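Workshop notebook, January
Water corner and brick wall, continued

9:40 a.m.

Started on the corner before anyone needed the floor. I have wanted to do this since we moved the benches and I'm glad it finally got a morning of its own. The plan from last time was cabinet, then trash can, then dispenser, reading left to right as you face the brick, with the boxes farther along the wall to the right. I had drawn it the other way around first (dispenser on the left) and Shadi pointed out that the cabinet door would swing right into whoever was filling a cup. So, swapped. Much better on paper and, spoiler for myself in six months, much better on the floor.

Measured the run of wall again with the long tape. I get 2000 mm from the edge of the cabinet side to where I want the boxes to start. The old note says less, but I think that was taken from the skirting and whoever wrote it (me) didn't say so. Use 2000.

Pulled everything forward first and swept. The dust behind the cabinet was impressive. Also found: the 4 mm hex key we replaced in the fall, a pen cap, a very dry orange peel, and the missing shelf pin for the cabinet. The shelf pin is the big win. That middle shelf has been resting on a folded business card since the move from Rizk and I had stopped seeing it.

10:15

Cabinet. Black frame, glass door, heavy in a way it doesn't look. Two of us to walk it, corner by corner, Hadi on the hinge side. Do NOT tip it back with the shelves in. We took the glass shelves out and laid them on the blanket on bench C, washed them while they were out (warm water, a drop of dish soap, the blue cloth, then newspaper) and I can't get over how good they came up. There was a film on them I had taken for the color of the glass.

Leveling: the floor drops toward the wall. Shimmed the feet with the thin plastic wedges, one wedge under each back foot, then a second one under the left back foot only. Door now stays where you leave it, which it has never done for us. Opened it and let go, opened it and let go, did this maybe more than was needed. Very satisfying.

Hinge screws had backed out a little. Top one took half a turn, bottom one nearly a full one. Check again in a month. If the bottom one moves again it wants a drop of the blue threadlocker.

What goes in the cabinet is still open. Hadi would like the finished Plillex samples in there, on the two upper shelves, with the cards turned so people can read them through the glass. I agree about the samples and would skip the cards. Leaving it for when we have all of them back from Kanwood. Empty glass looks great today anyway and I'm in no hurry to fill it.

10:50

Brick. Didn't mean to do the brick. Went over it with the soft brush from about shoulder height down and the mortar is shedding sand, mostly around the old anchor holes. Brush, vacuum with the round attachment, brush again. It's a beautiful wall! The red comes up warmer once the gray dust is off it. I would like to leave it bare for good and I'm writing that here so it's on record before somebody proposes a pegboard.

Don't put anything hard against it. Leave a hand's width behind the cabinet and the dispenser both, so you can get the vacuum nozzle in and so the vents on the side of the dispenser can breathe.

11:20

Dispenser. Drained it first, from the taps, into the mop bucket. Takes forever from the taps. Next time start draining it before the cabinet and let it run while you do the heavy work.

Wiped the body down with a damp cloth and nothing else. The vents on the side were furry. Soft toothbrush dry, then vacuum, then the damp cloth. I left the stickers alone. The one with the red label on the tap is useful and the little yellow one near the top I just don't want to pick at.

Descaling, for the next person:

Citric acid, 2 tablespoons per liter, warm water, stirred till clear. Fill, wait, run some through each tap so it sits in the tap too. Wait again. I gave it the length of a coffee and a phone call. Drain, then three full rinses. Taste the third one from a clean cup. If it's still lemony, do a fourth. Mine wanted a fourth.

Drip tray went through soapy water and got the toothbrush as well.

It sits on the white open base and the base had been put together with one panel in backward, so the raw edge faced the room. Undid that side, flipped the panel, did it up again. Ten minutes. It also stopped the wobble, which I had blamed on the floor. Hand tight plus a quarter turn on those screws and no more, the board is soft and will strip.

Height check: I wanted to know whether a person can fill a tall bottle without tilting it. With my bottle, yes. With Shadi's, no, but Shadi's bottle is the size of a fire extinguisher and I'm not designing a corner around it.

12:30

Lunch. Had the first cup out of it. Good water. Told everybody.

1:15 p.m.

Trash can. The round stainless one, in the corner itself between the cabinet and the dispenser. I tried three spots with the can and stood at each one pretending to throw away a paper cup (Hadi joined in, and he throws from farther off than I do). The corner wins by a mile. You fill, drink, drop, and you haven't taken a step. It also fills the dead space where things used to get leaned, mostly offcuts and that one umbrella.

Washed it in the yard. Fingerprints: a bit of cooking oil on a dry cloth, wiped on with the grain and then wiped off until you think there's none left. Looks new. I expect that to last till tomorrow and that's fine.

Open top, no lid, on purpose. The lid we had was the reason cups ended up on top of the cabinet. Downside is that food can't go in there. Food goes in the kitchen bin. If we start getting fruit flies I'll reconsider.

Bags: the ones from the tall roll are too big and bunch up over the rim. The shorter roll fits. I put the spare roll flat in the bottom of the can under the bag in use, an old trick from my first job, and it still delights me.

2:00

Boxes. Sorted what was on that stretch of wall. I opened every one, including the ones with confident labels, and the labels lied about half the time. One marked "Fundby, fasteners" held packing paper and a single mug. The mug is clean and is now in circulation.

Rule I tried to follow: heavy on the floor, light on top, writing facing the room. Cardboard straight on the concrete isn't ideal in winter and I'd like a low pallet or a couple of battens under the stack. Put it on the list. Until then, anything that minds damp should not be in the bottom box.

Box 206 goes back to Kanwood with the next pickup. Box 849 stays, it's the spare cabinet glass, and it should be treated as such, meaning nothing goes on top of it and nobody sits on it. I taped it again along both long seams and wrote GLASS on all sides in the fat marker.

Flattened the empties and cut them down to fit the paper bin. Good fresh blade makes this a pleasure. Change the blade first, don't start with the old one and get cross.

2:50

Floor. Mopped as far as the striped tape and a little past it. The yellow and black tape has held up better than I expected. I pressed down one lifting end with the wallpaper roller after cleaning under it with alcohol. If it lifts again, cut the bad bit off square and butt a new piece up to it. Overlapped tape catches the chair casters and then you're back where you started.

The cables are not done. The tangle to the left, near the cabinet, I lifted, swept under, and put back as a tangle. I did try. A few of them are longer than they need to be and I'd want to know what each one feeds before I shorten or bundle anything. Proposal: one quiet hour, both of us, labels at both ends, Velcro ties (no zip ties please), and then run what's left along the foot of the wall. Same for the thin black one that goes across the floor. It wants a flat cover or a different route. I keep stepping over it without thinking and a visitor won't.

3:30

Shadi sat down over by the boxes with a drink and stayed there, and I take that as a good review. People are using the corner already and I haven't told anyone it's open. The chairs drift toward it. May need to think about where they park, because if one rolls in front of the dispenser the whole thing stops working.

Still to do, in no order:

Battens under the box stack
Cable hour with Hadi
Shelf pin is in, but buy spares, the bag of mixed ones doesn't have this size
Hook for the dustpan, on the side of bench C and not in the brick
Decide on cups. I'm for real mugs and a tray on the open base. Hadi is for paper until we have somewhere to wash up that isn't the yard
Felt pad where the cabinet door meets the frame, it clacks
Write the descaling recipe on a card and tape it inside the base, where the wet hands are

3:50

Went around again before packing up the mop and the brushes. The cabinet has pulled the left side together, the can has its corner, the dispenser is where your hand goes looking for it. I'd push the box stack a little farther right if we ever clear the space, to give people more elbow room at the taps. Otherwise I wouldn't touch it. Next up is the coat rack, and I already have ideas.

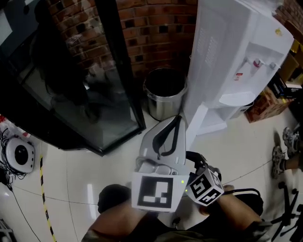
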